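Pramlow craft market to move indoors for good

2 min read

PRAMLOW — The Saturday craft market will leave the parking lot on Kombo Street and move into the old Hultis furniture store, the town council decided this week. The first indoor market is planned for August.

The vote was 6 to 1. Under the deal, the market will rent the ground floor of the building from Wemska Properties for $637 a month. The lease runs for two years.

Sellers have asked for an indoor space since the winter before last, when five Saturdays in a row were called off for snow and wind. Jewelry, knitwear and candles make up most of what is sold there, and many sellers stopped coming after November.
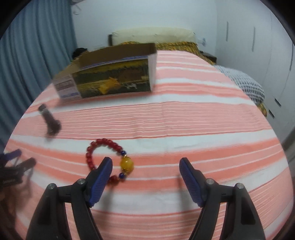 A bracelet of dark red beads with one larger yellow bead.

Josué Andrade, who has run the market for four years, told the council that the parking lot worked well enough in the summer but was costing sellers money the rest of the year. "You can't lay out small things in the wind," he said. "People were spending half the morning holding their tables down."

The indoor market will have room for 500 visitors at a time under the building's fire rules. Stall fees will go up to $12 a day, from $9. Sellers who booked a full season at the old price will not be charged the difference.

Beadwork sellers will be grouped along the front windows, where the light is better. Bedding, quilts and other large cloth goods will go at the back, in the part of the store where Hultis used to show its mattresses.

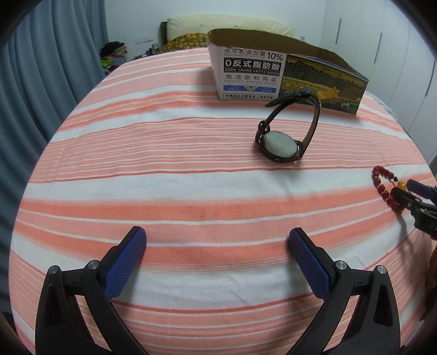 Food stalls are not part of the move. The building has no kitchen exhaust, and adding one would cost more than the council was willing to spend this year. The food trucks will stay on Kombo Street for now, with a marked crossing between the two sites.

Council members also talked about parking. The lot behind the store is small, and residents on the next block have complained about cars left across driveways on market days. The lot on Kombo Street will stay open to shoppers, apart from the row used by the trucks.

Applications for stalls open on the first Monday in May at the town office. Returning sellers get first choice of spaces until the end of that month.

Comments (3)

rita_k
Glad to hear it. Will there be a restroom? The old lot never had one.

Dale M.
$12 is a lot if you only sell a few pairs of earrings. I'll try it for a month and see.

northside mom
Please fix the front steps before August, you can't get a stroller up them.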